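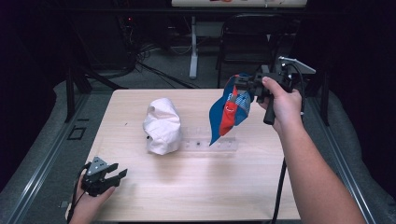 The tape would be out when it was out, the dispatcher said, and she was not going to say more than that on a line that was itself recorded. I thanked her and wrote it down. It was the third day.

Print this story | E-mail this story

19 Oct 2022
By a staff contributor

I was working nights then at the Naltmont paper, which had two reporters and a page to fill on police and courts. A man had been hit by a patrol car on Movton Avenue, at the bend by the Van der Linden tile warehouse. He lived. The city said the car had its siren on. His sister said it didn't. There was a call to 911 that started before the crash and went on after it, and everyone agreed that you would be able to hear a siren on it or you wouldn't.

The clerk's office wanted a form. I filled out the form. They wanted the form again with the incident number in the top box instead of the bottom one, so I drove back over and did that too. The fee was 42 dollars, check only.

In the evenings people stood outside the station on Second Street. The first night there were 23 of them, by the sergeant's count, and he gave me the number like he was doing me a favor. By the weekend the paper was printing 200. Somebody had a drum. The hardware store put plywood over its windows and the diner next to it didn't, and the diner did good business.

I went to see the sister. She lived over a dry cleaner and the stairs smelled like it. She gave me coffee and told me her brother walked that road every night after his shift at Gimum, where he loaded trucks, and that he knew what a siren was.

"He's not deaf," she said. "They keep asking me if he's deaf."

I asked who kept asking.

"You're the fourth," she said.

I hadn't asked yet, but it was on my list. I drank the coffee and crossed it off where she couldn't see.

The city released the call on a Monday at ten minutes to five. It came as a file with a cover letter, and the letter was longer than the call. I put on headphones and shut the door to the break room. A woman was reporting a dog loose on the avenue. She gave the color of the dog. She gave the cross street, got it wrong, and gave it again. Then there was a thump, not loud, and she said, "Oh, no." After that she said it several more times while the operator asked her what had happened.

I played it until my ears hurt. Under her voice there was something that rose and fell. It could have been a siren a long way off. It could have been the dog.

My editor listened standing up. He asked what I heard, and I told him, and he said to write that. I wrote it in six paragraphs. We put the recording on the website and by morning it had been played 2,000 times. The comments split down the middle. People who heard a siren couldn't believe that anyone didn't.

The sister called me around noon. She had played it once, she said, and she wasn't going to play it again. She wanted to know if the woman had ever gotten hold of the dog.

I said I'd find out. I called the dispatcher back, and she put me on hold.

Last updated: Wednesday, 9:14 a.m.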